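Rinsing and Storing Fishing Reels After Salt Water

Salt left in a reel attracts moisture and will pit the bearings within a few trips. The routine below is for fixed-spool reels in sizes up to 3000, and takes 16 minutes per reel once the tools are laid out.

Tighten the drag fully before rinsing. This closes the gap between the washers and keeps water out of the stack. Use a fine spray of cold fresh water from above, with the handle turning slowly. Do not submerge the reel and do not use a jet, as pressure drives salt past the seals.

Shake off the excess, then dry the outside with a soft towel. A towel with a pile reaches under the bail arm better than a flat tea towel, but check the line roller for fibres afterwards. Wash towels without fabric softener, which leaves a film and reduces absorbency.
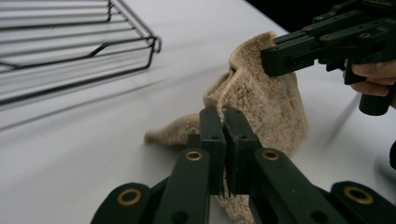 Beige fleecy towel on a white tabletop.

Back the drag off completely once the outside is dry. Washers stored under load take a set and will stick on the first run. Leave the reel on a rack indoors overnight, handle side up.

Oil and grease are not interchangeable. One drop of light oil goes on the line roller, the handle knob and the bail pivots. Grease is for the main gear and the worm shaft only. Wipe off any surplus, which collects sand.

If the handle still feels rough, remove the side plate and clean the bearings in solvent. Finish any rough spots on the outer foot with 400 grit wet-and-dry paper, used wet, and keep it well away from the spool lip.

Store reels in a breathable cloth bag. Neoprene covers hold damp and are suitable for transport only.

Arnout Verstraete, Heltstead
Filed under: Tackle care, March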